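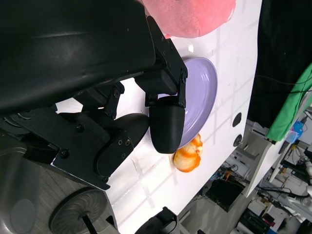 How long can I keep sourdough starter in the fridge without feeding it? I'm away for most of October and my neighbor is not a bread person.

Ghassan Chamoun
Mine went 35 days last fall and came back fine after three feedings. Feed it thick before you leave, like a stiff dough, and don't screw the lid down tight. Pour off the gray liquid when you get home (smells awful, totally normal!) and give it a couple of days on the counter.

Tarek Tannous
What he said. I also dry a spoonful on parchment and keep the flakes in a jar. If you see pink or orange streaks, toss the whole thing.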